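The coach from Murnik takes 40 minutes, and I spent most of them with my nose against the window, because the road drops into Skarnham past the old dye sheds and the whole valley opens up at once. I'd wanted to go to the Bruveron open day for years. It's a textile works that also keeps a row of made-up rooms, so you can see cloth where cloth lives – on beds, over chairs, folded in drawers – and I loved every bit of it!

We started in the weaving hall, 116 steps up an iron stair (they paint the number on the top one, which made everyone laugh and puff at the same time). The looms were going, so our guide held up cards instead of shouting. I came away with fluff on my sleeves and a scrap of twill in my pocket.
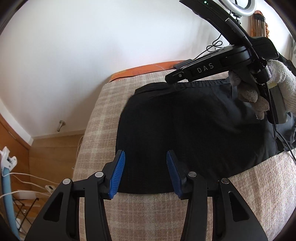 **SKARNHAM, April** – After the looms came the bedrooms, and I could have stayed there all afternoon. My favourite had a beige and white plaid blanket on the bed, light tan and cream squares, with a band of rust-orange at the far end that warmed the whole thing up. Such a simple pairing, and I've been thinking about our spare room ever since.

Black clothing laid flat on a check like that is a lovely lesson in itself. You see every small crease, and the seam stands out too. The folding talk was all about this: smooth from the middle, line up the seams, then fold, and don't fuss with the edges until the end. I've been doing it backwards my entire life (edges first, then a lump in the middle).

Lunch was in the Chong canteen across the yard, soup and a cheese roll, and the queue moved quickly. Then the sample room, with 166 drawers of swatches you're allowed to open and handle. I got stuck at the checks and very nearly missed the dye talk!

A few notes if you fancy going. Wear flat shoes for that stair. The remnant shop takes cards, but the tea hatch only wants coins. Groups are kept to 18, so the later tour filled up while we were still eating. The last coach back leaves from the lower gate – we went to the upper one first and had to run.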